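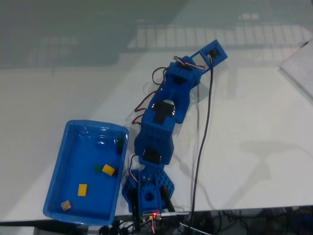
Our after-school robotics club is at the halfway point of its grant year, and I'm very happy with where the students have gotten. When I wrote to you in the fall we had a printer, a box of servos and a lot of drawings on graph paper. We now have an arm, which the students named Skullix in a vote that took up most of one meeting. The whole body came off our own printer in blue, base plate included, and the black servos sit in openings in the printed shell where a student can see which one is moving. The blocks in the blue tray next to it are the sorting set, and sorting them by color is the task we promised you by the end of the year.

Date of report: Thursday, January 16, 2025
Project: Skullix sorting arm, Clilimdale after-school robotics club
Prepared by: Mohsin Bangash, club lead
Period covered: start of the school year through winter break

Who is taking part

We have 35 students enrolled, split into a Monday group and a Wednesday group. Most are in seventh and eighth grade. The groups share one arm, so each one leaves a written handover for the other in the build notebook. I expected to have to nag about this. The Monday group got so annoyed by a handover that only said "fixed it" that they wrote their own template, with spaces for what was changed, what it was like before and who to ask. Both groups use it now, and it's the best piece of technical writing I've seen from middle schoolers.

Fahad Dhanial continues as our mentor. He comes in twice a month and mostly asks questions. His session on reading a servo data sheet ran past pickup time and I had to apologize to several parents, who were fine about it once their kids started explaining torque to them in the parking lot.

What has been done

Design and printing. The students went through four versions of the lower segment. The first two cracked at the screw holes, the third was strong but wouldn't let the servo horn turn all the way, and the fourth is the one we kept. The grid of holes in the base was a student's idea, so that the hub could be moved without printing a new plate. It has been moved twice.

Electronics. Every student has wired a single servo to a control board and made it sweep. Getting several to move together was harder. We lost two full weeks in November to an arm that twitched whenever more than one joint moved, and the students traced it to the power supply by swapping out one part at a time. We've since bought a better supply from Dudora and the twitching is gone. I would not give those two weeks back.

Programming. Students write the positions for each joint by hand and store them as named poses. "Home," "above tray" and "drop left" are reliable. A small team in the Wednesday group is working on a program that moves smoothly between poses instead of jumping, and they've gotten it going on the two lower joints.

Sorting trials. We ran 110 pick-up attempts in December using a temporary gripper, with the block placed by hand in a marked position. The arm lifted and moved the block in 62 of them. The students were disappointed until they looked at the log sheets and saw that nearly all of the misses came in the first two sessions, before they slowed the approach down. They made a chart of it, and it's up on the classroom door.

What is behind schedule

The color sensor. We planned to have it mounted by winter break and it is still being tested on the bench. It tells yellow from green every time, but it confuses dark green and black under our ceiling lights. The students want to build a small hood to shade it. I've given them until the end of February, and if it still can't separate the two we'll swap the dark green blocks for a lighter color and move on.

The permanent gripper. The design is on its third draft and hasn't been printed. The difficulty is weight — the servo at the wrist is small, and the first two drafts were too heavy for it.

Cable routing. The wires still loop loosely along the segments and they catch if the arm turns too far. The Monday group is designing printed clips. It's a small job but it needs to be finished before we let the arm run a full program on its own.

Budget

The grant for the year is $1,245. We have spent $846 so far, which leaves $399. Servos were the largest item, with filament next. We went over our plan on filament on account of the cracked segments, and under on hand tools, because Matić Hardware gave us a set of screwdrivers and a crimping tool at no charge. The remaining money is set aside for three spare servos, the gripper parts, and poster board and printing for the open house. I don't expect to ask for more. Receipts are in the folder I shared with your office in the fall.

Plans for the second half

January and February go to the sensor hood, the gripper and the clips. In March we'll put everything together and start trials with the blocks placed anywhere in the tray, which is a much bigger step than it sounds. April and May are for practice, repairs and the written guide. The students want the guide to be good enough that another school could build the arm from it, and Fahad has offered to try building one from their instructions without asking them anything.

The open house is in June, in the cafeteria. The students would love to have someone from the foundation there, and they'd like to have you put the blocks in the tray yourselves. They've also asked me to pass on that you can pick the order.

One request

Would you allow us to move $60 from the printing line to spare parts? We've stripped the gears on two servos already, and a broken one in March would cost us a week of waiting for delivery. The open house posters can be done on the school printer. A yes by email is fine for our records.

Thank you for the support. Students are showing up early to get to the bench first, and I've had to start a sign-up sheet.

Mohsin Bangash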